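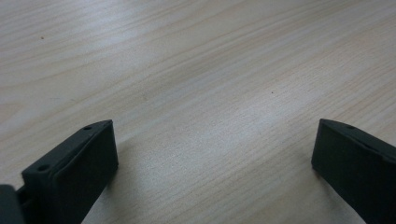
Fig. 7. Light-colored wood tabletop with a band of glare across the grain.

Home | Products | Manuals | Spare Parts | Contact

Jugah Desk Lamp – Setup Guide
Section 3: Placing the lamp and setting the light

Read Section 2 before you start. The base and arm must already be joined and the lower screw tightened.

1. Choose a flat, level spot near the back of the desk. Keep the base at least 7 inches from the edge.

2. Put the lamp on the side opposite your writing hand. Right-handed users place it on the left.

3. Run the cord behind the desk and plug the Vodis adapter into a wall outlet. Do not use any other adapter.

4. Press the power button once. The lamp starts at its middle setting of 400 lumens.

5. Sit as you normally would and look at the work area. A smooth finish can reflect light as a pale band (Fig. 7). If you see one, lower the head and tilt it toward the wall until the band moves out of your line of sight.

6. Hold the dimmer button to change the brightness. Release it at the level you want. The lamp keeps this level after it is switched off – it is lost only if the adapter is unplugged.

7. Tighten the side knob by hand. Do not use pliers.

Note: If the glare stays after step 5, move the base a few inches to one side and repeat. A desk pad also helps on glossy finishes. Daylight from a window can cause the same effect, so check again after dark.

Note: The light panel is rated for 2,000 hours at full brightness. Replacement panels are listed under part number 119.

CAUTION: The head gets warm in use. Let it cool for ten minutes before you touch or clean it.

CAUTION: Do not cover the vents on top of the head. Do not hang anything from the arm.

Cleaning is covered in Section 4. For missing parts, write to Nabila Harahap, Customer Service, Ploltside Lighting, Gisevberg, and include the code printed under the base.

Guide revised January 4, 2022

This site uses cookies to remember your language and region. Accept | Settings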